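Looking after the Resamau hand grippers on table 4

Posted August 24, 2019

I love these grippers. They come as a pair, one for each hand, and once you've got used to the pistol grip you forget there's a linkage between your fingers and the thing you're picking up. They also get filthy and scuffed, and they drift out of true so slowly that you won't notice until the two hands feel like different tools. A bit of regular care puts all of that right, and I think it's one of the nicest jobs in the room!

What follows is the routine I use on table 4. It suits the other tables as well, as long as they have the same jaws fitted. The older Vaveck jaws have a different pivot, so don't use these steps on those.

What you need

A soft brush (an old toothbrush is perfect)
Lint-free cloths, one to use damp and one dry
A small bottle of isopropyl alcohol
The small hex key from the gripper case
A wooden cocktail stick
A steel ruler
A strip of white paper
A spare set of pads, if yours are getting tired
A good lamp

Set aside 12 minutes for the pair if you're only cleaning and checking. Changing pads takes longer, mostly for fiddling with screws.

Step 1. Park and unplug

Put down whatever you're holding, let both triggers go and wait for the light on the recorder box to go out. Then unplug the cable at the box end. Please don't pull it out at the gripper end unless you have to! That connector is small and it has a hard enough life with the cable looping round the back of your hand all day.

Lay both grippers on a cloth with the plates facing up. The plate on top is what everything else is measured from, so never rest the weight of the gripper on it, and never lift by it.

Step 2. Brush before you wipe

If you go in with a damp cloth first, you turn crumbs into paste and push the paste into the pivots. So brush first, dry, always away from the linkage and out towards the tips. Do the inner face of each pad, then the top edge, then the step where the pad meets the arm. Most of the muck is in that step.

Coffee grounds are the worst offender on our table, with crisp crumbs a close second. Grounds are gritty, they cling to everything, and a few of them in a bushing will make a lovely smooth jaw feel like a pepper mill. The cocktail stick is good for teasing them out of the screw recesses. Metal picks scratch, so leave those in the drawer.

Step 3. Wipe the pads

Dampen a cloth with a little alcohol and wipe each gripping face in one direction. Dampen, don't soak. The facing is stuck on, and alcohol that creeps in behind it will soften the glue. Two light passes beat one hard scrub. Leave the pads to air for a few minutes and get on with the arms while you wait.

The arms are easy: the water-damp cloth along the rounded edges, round the through-holes, and finish with the dry one. Keep alcohol off the plate altogether, as it can lift the marker sheet we stick on there.

Step 4. Look at the pads properly

Now get the lamp in low from the side. Raking light is wonderful for this, and it shows up every nick. What you're looking for:

Chips along the top edge. Small ones are fine and every used pad has them. If a chip has reached the gripping face, change the pad.
Fraying at the lower corner of the facing. You can trim a loose whisker with sharp scissors. If you can get a fingernail under the corner, the facing is on its way off.
Shiny patches. A matte face grips; a polished one slides. Thin things such as packets show this up first.
A seam that has opened up along the side of the pad.

Change pads two at a time on the same gripper, even if only one looks bad. A new facing against an old one makes objects roll as they're squeezed, and it's maddening to work with. I fitted the present set in April and they've lasted far better than I'd hoped.

Step 5. Check the pad screws

Each pad has two small recesses, one near the top corner and one further down towards the arm. Try the screw in each with the hex key. You want it snug: turn until it stops, then a whisker more. The body of the pad is softer than the screw and it's very easy to strip. I've done it myself and spent a sad afternoon making a replacement.

If you are changing a pad, loosen the lower screw first, then the upper, and slide the pad forward off the arm. Put the new one on in the reverse order. Leave both screws a little slack, close the jaws gently on a bit of flat card so that the faces settle against each other, and tighten with the card still in there. It's such a simple trick and it gets the faces parallel almost every time.

Step 6. Feel the bushings

The brass rings in the arms are the pivots, and they're the heart of the thing. Hold the body in one hand and the tip of one arm in the other and rock it gently sideways. A tiny amount of give is normal. A click is not. Do the same on the other arm and compare them, then compare the two grippers with each other.

Brush round each ring and wipe it dry. Don't oil them! The bushings are made to run dry, and oil holds on to grit like nothing else. If one squeaks after cleaning, take the gripper to the bench and have the bushing pushed out and washed.

Step 7. Check opening and closing

Squeeze and release the trigger 5 times and watch both jaws. They should move together and meet in the middle. If one arrives early, look for a crumb trapped in the linkage before you blame anything else. Nine times out of ten that's all it is.

With the trigger released, measure between the gripping faces at the tips. Ours should read 92 mm. If you're short of that, something is stopping the arms from going all the way back, usually the cable tucked in behind one of them.

Then do the paper test. Close the jaws on the strip of white paper and tug it softly. It should hold evenly across the whole width. If it pivots round one corner, the pads aren't parallel and you'll want to go back to step 5.

Step 8. Plug in and run the zero

Plug both cables back in at the box, left first. Open Flamimo, choose the table number and press Zero. It will ask you to hold the jaws open, then closed, then open again. Keep your hands over the table while you do it and don't rush the closed part. If the closed reading is different from the last one on the sheet, and you haven't changed the pads, wipe the faces and run it again.

Write the opening and the closed reading on the sheet. Put a note beside them if you changed pads.

Step 9. Try it on real things

Numbers are all very well, but the best check is to sit down and pick things up. I go for a paper cup and a flat packet. The cup tells you about force: squeeze it just below the rim, and you should be able to hold it without denting the wall. The packet tells you about the tips: try to lift it by the crimped edge. If you can do both with either hand, you're in business, and it feels brilliant!

While you're there, have a look at the cable run behind each wrist. It should be able to follow your hand to the far side of the table without going tight.

Checking the hands on table 4 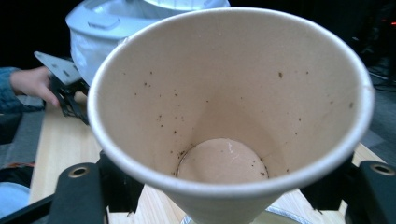 Paper cup between the fingers, with dark specks stuck to the inside wall. 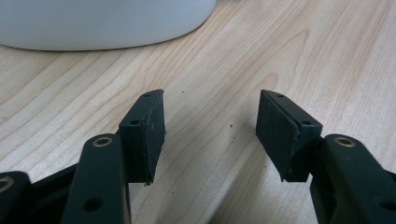 Jaws open. Small nicks and worn spots along the top edges of the pads, brass bushings further back on the arms.
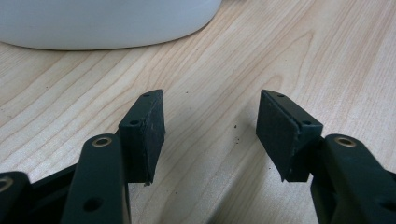
Jaws open again, with a slightly frayed lower corner on the left pad.

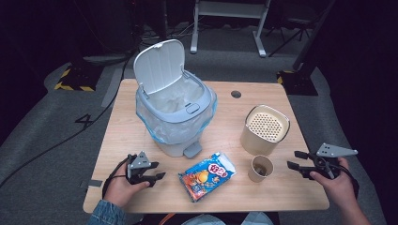 Can I put the new pads on one gripper and leave the old ones on the other?

You can, as long as both pads on any one gripper match. Run the zero on both afterwards and note on the sheet which hand has the new set. Expect the newer hand to feel a bit grabbier for the first day or so, until the facings have bedded in.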